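Local Television Advertising by a Small Bank: A Study of Herkum Savings
Student Project Report
Department of Communication, Rernton College
Apr 1, 2022

1. Purpose

This report examines how Herkum Savings, a bank with branches in Foltanham and the neighboring township, used local television advertising to attract new checking customers. The project was completed as part of the course in Advertising and Community Media. It considers whether residents remembered the bank's commercials, whether they connected them with the right bank, and whether the commercials had any bearing on where they kept their money.

2. Background

Herkum Savings did not advertise on television for most of its history. It relied on a sign at the ballpark, a calendar mailed to customers, and a notice in the Foltanham weekly newspaper. The bank then hired the Jasińska agency, which proposed a series of 6 commercials featuring a retired weather announcer from the regional station. The announcer was well known to older residents and agreed to appear in all of them. Each commercial was set at a teller counter and ended with the same spoken line.

3. Method

A printed questionnaire was mailed to 1,896 households in the Foltanham postal area in February. Of these, 347 returned a completed form. Respondents were asked to name any bank whose advertising they had seen on television, to describe what they remembered, and to state where they held their main account. They were not shown the commercials beforehand. The project team also reviewed the broadcast schedule supplied by the agency and read the scripts.

The return rate was low, and older residents are likely to be overrepresented. The results should be read with this in mind.

4. Findings

The announcer was remembered far better than the bank. Most respondents who recalled the commercials could name him or describe him. Many of them assigned the commercials to a larger competitor with a branch on the same street. Only 80 respondents connected the announcer with Herkum Savings without a prompt.

Respondents who already banked with Herkum Savings were the most accurate. Several wrote in the margins that they had enjoyed seeing a familiar face. Among respondents who banked elsewhere, the closing line was rarely repeated correctly, and a few supplied the slogan of an insurance company.

Very few respondents said that advertising had influenced their choice of bank. The reasons given most often were the location of the branch, a family account opened in childhood, and the terms of a car loan.

5. Discussion

The scripts do not mention the name of the bank until the final seconds. By that point the viewer has spent most of the commercial listening to the announcer speak about the weather, his former job, or the town. The team believes that an earlier mention would have reduced confusion at no added cost.

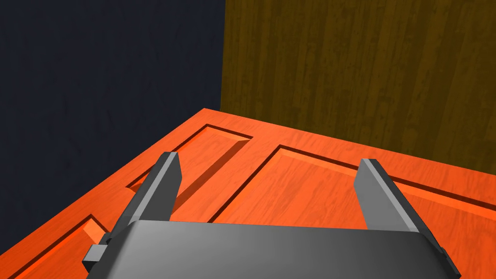 The bank's visual identity was the second weakness noted by the team. The sets for the commercials were painted pale gray and could have belonged to any lender. The team recommends two strong background colors used consistently in every commercial and in both branches. A dark navy wall meeting a golden-brown, wood-grained wall at a corner has the kind of contrast intended, and an orange wooden surface in front of the two would serve well as the color of the teller counter. The same colors should be carried over to the mailed calendar and the ballpark sign. The team further recommends that any later survey be conducted by telephone as well as by mail, and that it include residents of the neighboring township, who were outside the area covered by this study.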